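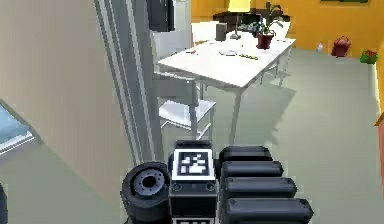 Teaching week on the Narnwood project. The job is to show a four-fingered hand how to clear a table by steering it ourselves, over and over, in simulation first. I'll post notes as I go. 1/12

The setup is a glove on my right hand, a tracker on the wrist and a screen. I move, the hand in the simulator moves. There is a short lag. You stop noticing it after a morning, then notice it again when you're tired.

The room is a plain one. White table, two white chairs, a plant, a lamp, a plate, a sofa behind. The marker on the back of the hand is modelled too, because the real one at Grunamach carries the same pattern and we want the two views to match.

Today's task is the plate. Come in past the near chair, get the fingers under the rim, lift, hold still, put it down. It sounds like nothing. A flat plate on a flat table is one of the worst things to pick up with thick fingers.

What works for me is sliding it towards the table edge first and taking it from there. What doesn't work is pinching from above. The fingers skate off and the plate spins.

We keep the failed attempts but label them. If I drop the plate and recover, that's one recording with a note. If I drop it and give up, it goes in a separate folder. Mixing them was a mistake we made last time and it cost us 2 days.

Count at close of play: 67 usable recordings. Some are slow. Slow is fine, jerky is not. The software from Dastisero smooths the path a little, but it can't fix a hand that stops and starts.

Someone asked why we don't just write the movement out as code. We did, for the old gripper. It was fine until a chair was moved. With recordings we shift the furniture between batches and the person steering copes with it.

On chairs: the near one is in the way from this side, and I've left it there. I was going round it too wide at first, and the trained version copied me and went wide even with no chair in front of it. Redid that batch.

Tip if you're starting: rest your elbow on something. I used a cushion. Stop after 3 batches and swap with somebody. My thumb control gets sloppy well before I feel tired, and it shows in the recordings.

Next is the plant pot. I expect the leaves to be a nuisance, as they hide the fingers from the camera view just when you need to see them close.

The real hand gets its turn in August, with up to 6 of us taking shifts on the glove. I'll add the pot results under this post when they're in. 12/12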